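Ticket 1676: Newsletter sign-ups not getting the welcome email
Opened by: Eusebio Condori
Assigned to: Balthasar Aebischer
Product: Drultano Mail, with the Teltico forms add-on
Status: Solved

Eusebio Condori wrote:

Hello, and thank you in advance for your patience with me, I am more of a baker than a computer person. I run the mailing list for our bread club. People fill in the form on our site, they see the thank-you page, and then the welcome email with the starter recipe never shows up. It began on Sunday, as far as I can tell, when three people wrote to me asking where their recipe was. Old members still get the regular newsletter just fine. I have already looked in my own spam folder and there is nothing in there except a very pushy offer for gutters.
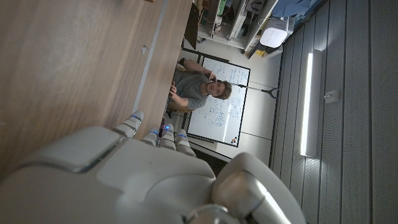

Reply from Balthasar Aebischer

Hi Eusebio, thanks for such a clear write-up, and please don't worry about not being a computer person — you gave me everything I'd have asked for. Could you open Drultano, go to Automations, click on your welcome series and tell me what it says next to Trigger? While you're there, have a look at the Activity tab and let me know if the new sign-ups are listed at all. If they are, the form is doing its job and the trouble is further along.

Eusebio Condori wrote:

All right, I made a pot of coffee and went through it. The Trigger line says "Joins list: Members (old)". I don't remember ever picking that one! The Activity tab is blank for this week. But under Contacts I do see the new people, and they are all in a list called "Members". So they are getting in somewhere, just not where the welcome letter is waiting for them. 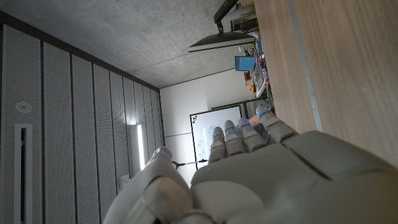 I should also own up to something. In March I tidied up our lists, since we had 1502 contacts and many of those addresses had been bouncing for ages. I copied the good ones into a new list and kept the old one in case I had made a mess of it. Then last weekend I pointed the Teltico form at the new list and felt very pleased with myself. Could that be the whole problem?

Reply from Balthasar Aebischer

That would do it, and it's a really easy one to miss, because the form and the automation keep their own list settings and changing one leaves the other alone. To put it right:

1. Pause the welcome series.
2. Click Trigger and change the list to "Members".
3. Leave "Include existing contacts" unchecked, or your longtime members will all get the starter recipe again.
4. Save and turn the series back on.
5. Sign up through your own form with an address that isn't on the list yet. 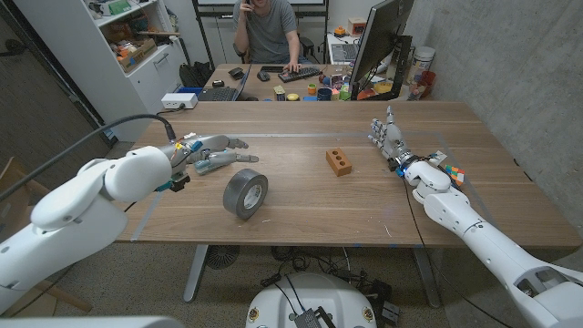 Tabletop with a roll of gray duct tape standing on its edge.

Give the test ten minutes or so before you start to fret. The first email after a restart can be slow to go out.

Eusebio Condori wrote:

It came! I used my sister's address (with her blessing) and she had the recipe before I'd finished rinsing my cup. Now, what about the folks who signed up in between and never got theirs? I would hate for them to think we forgot them.

Reply from Balthasar Aebischer

Wonderful, I'm so glad. For the people in between, go to Contacts, filter "Members" by date joined, starting with the day you switched the form, and tag them "missed welcome". Take your sister out of that group, she's had hers. Then send the welcome email to that tag as a one-time message. A short hello at the top would be a nice touch.
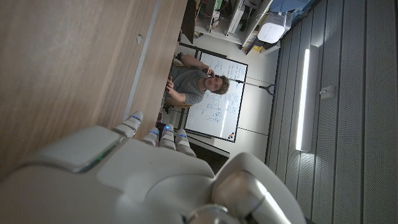 Wooden tabletop, light brown grain.

Eusebio Condori wrote:

Done, and two of them have already written back to ask about rye flour. I have renamed the old list "DO NOT USE" in capital letters. You may close the ticket, and thank you kindly, Balthasar.

Ticket closed by Balthasar Aebischer. Cause: automation trigger set to a retired list.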